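Mawar Setiawan
@mawarsetiawan

Thread on the state of the snack table, which I have been put in charge of on the grounds that I once complained about it.

Mawar Setiawan
@mawarsetiawan

Background for new followers: we have a share house, the share house has a table, and the table has slowly become the place where single-serve packets go to be forgotten. Everyone buys them. Everyone takes one out of the box and then puts it down to answer the door.

Mawar Setiawan
@mawarsetiawan

On Wednesday I did a full stocktake. 17 packets. Shanti says 16, as one of them was "mostly air" and she doesn't recognise it as food. I've let the record show her objection.

Mawar Setiawan
@mawarsetiawan

Rules as they stand:
Sweet things go in the tin.
Savoury things go in the other tin.
If you can't tell which it is from the wrapper, you have to open it and report back.
Dimas has never reported back.

Mawar Setiawan
@mawarsetiawan

The tins, by the way, are both old Kandasamy tea tins and look exactly the same. I put a label on the savoury one. Somebody swapped the lids. We are all adults with jobs.

Mawar Setiawan
@mawarsetiawan

A word about the tablecloth. Puspita's aunty gave it to us when we moved in and it is the hardest working thing in the house. It has roses. It has papaya. It has starfish, plural. I think the theme is "going to the beach with your fruit and your good flowers".

Mawar Setiawan
@mawarsetiawan

I was rude about it for a month. Then Dimas knocked a whole mug of Milo over it and it wiped clean with one go of the dishcloth, and I've been a changed woman. My plain grey linen one has been in the soaking bucket since September.

Mawar Setiawan
@mawarsetiawan

The downside is camouflage. Put anything colourful on that cloth and it's gone. I lost a mandarin for two days. It was sitting next to the papaya looking like it had been printed there.

Mawar Setiawan
@mawarsetiawan

Anyway, tonight's sorting. Pale round thing in the clear packet with the green ends: cracker or cookie? I say cracker. Yamila says cookie and won't be moved. Red one with the flower is next in the queue.

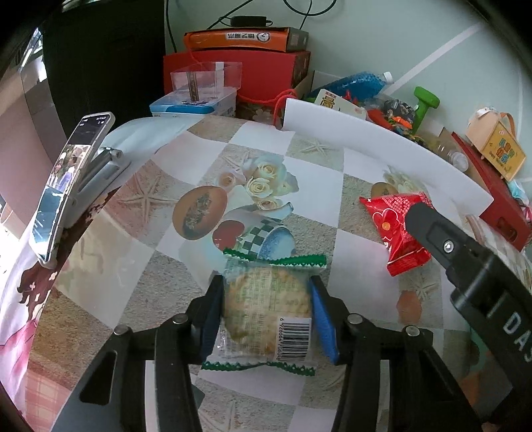 Round one. Starfish presiding.

Mawar Setiawan
@mawarsetiawan

Replies so far are split down the middle and one person has asked where I got the tablecloth. Please stay on topic. (I'll ask the aunty.)

Mawar Setiawan
@mawarsetiawan

Several of you want to know why I don't just read the wrapper. I've left my glasses at work - and Yamila, who has perfect eyesight, says reading it would be cheating.

Mawar Setiawan
@mawarsetiawan

Dimas has wandered in and asked if we're going to eat any of these or just hold hearings. He's been given the job of finding a third tin.

Mawar Setiawan
@mawarsetiawan

He's come back with a casserole dish. No lid. Fine. Casserole dish is now for "disputed". Muting this while I put the kettle on.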